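Washroom and Break Area Attendant, Part Time
Truvden, Westivberg site

Truvden is looking for one attendant to look after the washroom corner and break area in our Westivberg building. The job is 12 hours a week, early mornings, starting in December. The area is small and gets heavy use from almost 70 people a day.

You will clean the washbasin and faucet, clear the drain, refill or replace the pump bottles, and wipe down the countertop. Things get left next to the basin — bags, cables, tools — and you will put them where they belong. The vanity cabinet under the basin needs sorting once a week.

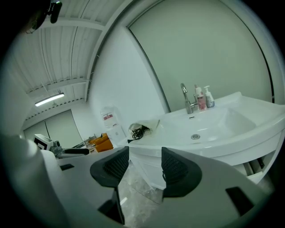
You will also change the jug on the water dispenser when it runs low, clear the table, straighten the chairs and mop the floor. Full jugs are heavy, so you should be able to lift one from the floor to the top of the dispenser. A hand truck is available for bringing them in from the loading door.

Cleaning experience is helpful but not required. We will show you the routine during your first week. You need to be on time, able to work alone, and comfortable reading product labels in English. Gloves and cleaning supplies are provided.

Pay is 273 a week — paid every second week by bank transfer. Parking is free behind the building.

To apply, leave a short note with your phone number and past jobs at the Truvden front desk, marked for Pentti Heiskanen. The desk is open until 4 p.m.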